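4. What the scent trials can and cannot show

4.1 The claim

Bank voles and wood mice are widely said to keep away from places that smell of fox. The idea is an old one and it sounds right. A small animal that walks past fresh scat without a second thought ought to have a short life, and its careless habits should die with it. From this a good deal has been built: repellent pellets sold for seed stores, advice on where to put nest boxes, and a handful of models in which fear alone sets how many seedlings survive in a wood. Our complaint in this section is with the evidence under all of that. We think it is thinner than the people who cite it suppose, and we include our own earlier work in the charge.

Most of the weight rests on tray trials. A tray of sand is mixed with seed and set out at dusk, some trays are dosed with scent and some are left plain, and in the morning the uneaten seed is sifted out and weighed. More seed left means more fear. Luik and Venckus ran the version most often copied, on the river meadows at Zosska, and reported that voles left far more seed in the dosed trays. We do not doubt the weighing. The step from grams of sunflower kernel to a frightened vole is where we part company.

4.2 Scent or strangeness

A tray that smells of fox also smells of something that was not there yesterday. Rodents are wary of new things, and rats especially so, but voles do it too. If the plain trays carry no odor at all, the trial compares a strange tray with a less strange one, and any powerful smell might give the same answer. A fair control is a harmless smell that is just as strong and just as new. Of the studies we were able to obtain in full, few used one. Several used water. Water tells us that the voles noticed.

Where a harmless smell was tried, the gap between treatments shrank. Aoun used crushed mint in one season at Sturkton and goat dung in the next, and found the voles gave up early on both. Her goat dung trays were left almost as full as the fox trays on the opening nights. By the end of the run the voles were clearing them all. She was careful in her wording and said only that odor effects "faded with exposure." Later papers cite her in support of an innate fear of fox, which is a strange use of her results. We wrote one of those papers.

There is a reply to this, and it deserves space. Fox scat gives off sulfur compounds that come from digested meat, and animals bred for generations in the lab have been shown to freeze at such compounds without ever having met a fox. If so, novelty cannot be the whole story. We accept that. But a cage is small and a freezing animal in it has nowhere to go. A vole in long grass may catch the same whiff, pause for a moment, and get on with its night. Freezing in a cage is a reaction to a smell. Avoidance in a meadow is a decision about where to eat, and the second does not follow from the first.

4.3 How the trays are handled

The next trouble is dull and probably matters more. Trays are put out by people. In the Zosska protocol the plain trays were filled first, so that scent would not be carried over to them, and the dosed trays were done last. That is sensible hygiene. It also means that the dosed trays were always set closest to dark, when the sand had been stirred most recently and the person's own tracks through the grass were freshest. The voles may have been responding to the fox. They may also have been responding to Kadri Luik's boots — she raised the point with us herself, and in better humor than we would have managed.

Changing the order of filling would settle it, and the cost is a change of gloves. Zariņš did this at Sturkton and his treatment effect dropped by a lot, though it did not vanish. He ran 24 trays over 15 nights, a modest effort by the standards of the field, and he has been told more than once that his sample was too small to overturn anything. Perhaps it was. Nobody made the same objection to the smaller trials that found what was expected.

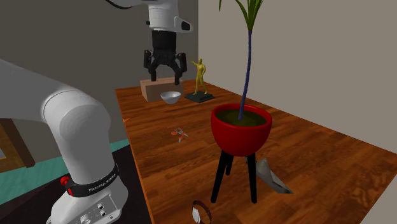

Figure 4. Computer rendering of a white robot arm with a black parallel gripper and a long wooden table.

Seed density is another weak point. The method assumes that an animal quits a tray when what it gains from one more minute of digging no longer pays for the risk and effort. For that to work the seed has to get harder to find as it runs down, and the sand has to be deep and well mixed. Wet sand clumps. Seed floats up in rain. In trays shallower than a hand's width, voles simply kick the sand out over the lip and take what they like, and the amount left behind then has more to do with the shape of the tray than with the state of the vole. Depth is missing from the methods sections of many of these papers. When we wrote to authors to ask for it, some were kind enough to reply, and the usual answer was that the tray had been whatever the store had.

Then there is the question of who ate the seed. Slugs will take softened kernels. So will ground beetles, and small birds clear a tray quickly if it is left past first light. Camera checks are now common and we welcome them, but older datasets have no such check, and it is the older datasets that feed the reviews.

4.4 What a giving-up weight stands for

Suppose all of that were put right. We would still be left with a single number per tray per night, and no idea how many animals it stands for. A full tray might mean that a dozen voles each took a little and fled. It might mean that the one bold female who owned that patch of bank was killed by a stoat the evening before. Neighboring trays are often visited by the same animal, yet they are nearly always entered into the analysis as if each had its own vole. The result is a set of error bars that look far tidier than the meadow.

Rätsep marked animals at Yuen and watched which ones fed. He reports that eight voles did most of the eating on his grid, and that their differences from one another were larger than the difference between fox trays and plain trays. Two animals that he describes as regulars appeared to prefer the dosed trays, possibly for the lack of company. We find this the most useful result in the recent literature and also the least cited. It does not sit well on a slide.

We would add that fear, if it is there, need not show up at the tray. A nervous vole may eat the same amount of seed in shorter visits, or carry it off to eat under cover. It may come an hour later. Each of these is a real response with real costs to the animal, and each leaves a tray looking as if nothing happened. So the method can miss fear where it exists as easily as it can find fear where there is only surprise. Readers hoping that our doubts add up to a claim that voles are fearless will not get it from us.

4.5 The pooled analysis

Supporters of the scent effect often turn at this point to the pooled analysis by Venckus, which draws on more than 4,000 tray nights. That is a large body of work and putting it together took patience. Size alone does not rescue it. If the plain trays were plain in the same wrong way across sites, pooling gives a very precise estimate of the wrong thing. The funnel plot in her supplement is lopsided as well, with small studies that found no effect nearly absent. She says so, in one sentence, on a page that few people will have opened.

We reran the pooled model with only those studies that used a harmless odor control. The effect was still in the expected direction. Its interval was wide and took in zero. Adding a term for the number of nights since the first exposure pulled most of the remaining signal into the first nights of each trial, which is where novelty would put it. One can read this as weak support for a real but short-lived fear response, and Venckus does (personal communication, August 27, 2025). We read it as a reason to stop quoting the headline figure until someone has run the trial properly. Our disagreement with her is smaller than it may look in print.

4.6 Repellents

The commercial side can be dealt with briefly. Clano, a pellet containing a synthetic fox odor, is sold with the statement that rodents are "naturally driven away." The material we were sent in support of this was a cage test lasting a single night, with no other odor for comparison. Nothing in it bears on a barn in November, when the food inside is good and the food outside is gone. A hungry wood mouse faces a simple trade, and we would bet on the grain. Growers who have asked us have been told to spend the money on wire mesh.

The seedling models are a harder case, and we return to them in Section 5. Their authors took the tray results in good faith and did careful work on top of them. Whether the models survive depends on how much of the fear term can be taken away before the predicted seedling counts move, and in the versions we have been able to run, the answer changes with the choice of starting density.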